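Living With a Robot Arm in the Workshop: My Tips After a Season With the Vellari Kit

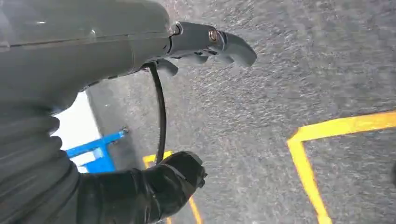 The Vellari's gripper out over the speckled floor, with the yellow corner lines below.

I've had a lot of email about the Vellari since I mentioned it in September, so I'm putting all my tips on one page. For anyone new, it's a rental: Dornik brings the arm, sets it up, shows you how to run it, and you pay $300 a month. I make planter boxes and birdhouses in a rented bay and I wanted something to pick up blanks and put them down again while I do the fun part (the gluing, yes, I like gluing). Four months in, I'm keeping it!

Paint your corners before delivery day

Yellow floor paint is the best money I spent on this whole thing. An L at each corner of where the parts bin goes, nice and thick, and the bin comes back to the same spot every time you sweep. I tried masking tape first and it peeled up within a week. My floor has that rough, speckled finish, so I scrubbed it with degreaser, let it dry overnight, and did two coats. The edges do get worn and you'll want to touch them up. Keep a small jar of the paint with the lid on tight and a cheap brush you don't mind throwing out.

If you're renting the space, ask first. My landlord was fine with it but he wanted to see the color.

Watch that cable

There's a thin black cable that hangs under the gripper and it needs its slack. My first instinct was to zip-tie it up out of the way, all neat and tidy, and Rhys Tomoana from Dornik just about jumped through the phone when I told him. Leave the loop alone. What you can do is keep tall stuff out from under it. I had a bucket of offcuts with a long piece of dowel poking out and it snagged twice before I moved the bucket to the other side of the bay.

Screws

Put the right screwdriver on a hook near the arm and leave it there. I check the two screws on top of the gripper on the first of the month, when I pay the bill, and so far one has needed a quarter turn. Snug is plenty! They go into plastic on mine and I'd hate to be the one who stripped it.

Cleaning

Sawdust loves the ribbed gray section, the part with the folds like an accordion. A soft paintbrush gets down between the ridges much better than a rag does. I finish with a barely damp microfiber cloth on the smooth gray housing. Skip the spray polish, it leaves a film and then the dust sticks to the film. The black wrapping at the wrist has creases in it and I go over those with the brush too, very lightly, always in the direction of the wrap so I'm not lifting an edge.

Power off at the wall first, please. Ebony Merrick, who has the bay next to mine, cleans hers with it paused and it makes me nervous every time I walk by.

What I don't like

Changing jobs takes me 31 minutes, and that's with practice. The manual calls it quick. If you switch from big boxes to little boxes several times a day you'll lose your mind, so do what I do and save up all the small stuff for one afternoon.

The gripper fingers are rounded at the tips, and they're great on anything chunky but thin cedar slats slide around. I set my slats on a scrap of rubber shelf liner and that helped a good bit. Dornik sells a set of grippy sleeves too. I haven't tried them, so if you have, write to me.

Is it worth $300?

For me, yes, but I'm running it 5 days a week. I looked at the Stirkum before I signed and it was cheaper, only you had to do your own setup and I know my limits. If you only have a weekend hobby shop I'd put the money toward a good outfeed table and a dust collector, and you'd still have some left over for clamps.

Next page will be glue cleanup, including the trick with the old gift card. I still owe you the birdhouse template as well, it's coming as soon as I find where I saved it.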